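Fault notes from the Trandthorpe bench, two arms, sorting cell. Short thread.

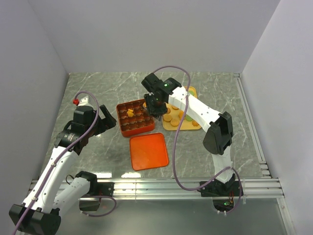
1/ Run 1359 stopped with the right arm low over the divided box. The log gave a position error on the wrist joint. No collision flag, which is the part that bothers me.

2/ First suspect was the gripper. Wrong. Juniper Obi replayed the joint data and the error starts about 400 ms before the fingers reach a compartment.

3/ Second suspect was the wrist cable. On long reaches to the left it takes up its slack and pulls on the connector. The encoder signal drops for 4 samples, then comes back.

4/ The controller treats a gap that short as noise and carries on with the last good value. So the arm keeps moving on stale data - slowly, but it moves.

5/ That is a safety matter. Zahira Nugroho has cut the speed limit to 25 per cent on both arms until the gap triggers a proper stop.

6/ Cable to be re-routed with a longer loop at the elbow. Same check on the left arm, same part number.

7/ If you run the Akora controller, look at your dropout threshold. Ours was still on the default.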